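Why Do People Eat With Chopsticks?
Last updated December 25, 2019

Wovix uses cookies to remember your reading level. By carrying on you agree to this. OK / Settings

Chopsticks are two thin sticks of the same length. You hold both in one hand and use them to pick up food. Millions of people in China, Japan, Korea, Vietnam and other countries use them every day.

Where did they come from?

Chopsticks were first used in China, more than 3,000 years ago. The first ones were probably not for eating. Cooks used them to reach into deep pots of hot water or oil, because long sticks kept their fingers away from the heat.

Later, people began to use them at the table too. Food was often cut into small pieces before it was cooked. Small pieces cook quickly and need less firewood. They are also easy to pick up with sticks, so there was no need for a knife at the table.

By roughly 500 CE, chopsticks had spread to other parts of Asia, and each place slowly made its own kind.

Are they all the same?

No. Chinese chopsticks are usually long, with blunt ends. Long ones are handy when everyone shares dishes in the middle of a big table. Japanese chopsticks are often shorter and have pointed ends, good for taking the bones out of fish. In Korea, many people use flat metal chopsticks and have a spoon next to them for rice and soup.

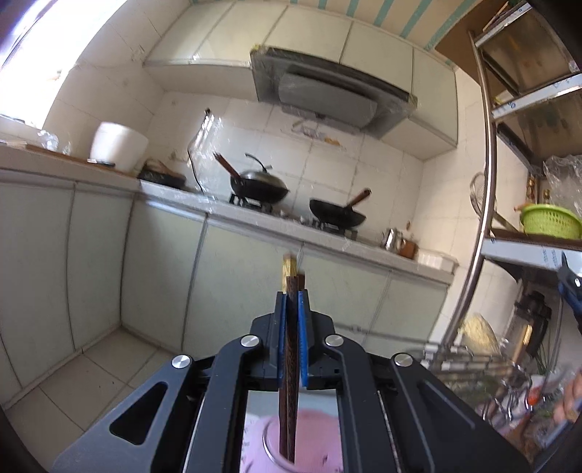 Chopsticks can be made from bamboo, wood, metal or plastic. In the past, rich people sometimes had them made of silver or ivory. Bamboo is popular because it is cheap, grows fast and splits easily into straight pieces. Wooden ones should be washed by hand and dried well, or they can crack or go mouldy.

How do you hold them?

Rest the first stick in the dip between your thumb and first finger, and let it lie on your ring finger. This stick stays still. Hold the second stick like a pencil. Move it up and down so the tips meet. Start with something big and soft, such as a piece of bread. Peas are hard, so leave them until later.

Good manners

Don't stand your chopsticks upright in a bowl of rice. In Japan and China this reminds people of funerals. Don't point at people with them, and don't pass food from your chopsticks to someone else's. When you stop eating, lay them down side by side.

Get a new Wovix page by email every month. Ask a grown-up to sign up.

Comments (3)

Lepik: I tried with bread and it worked. Peas took me 33 goes.

Trememine: We have metal ones at home and noodles slide off them. Wooden ones are easier.

Drirnik: can you do one about spoons next please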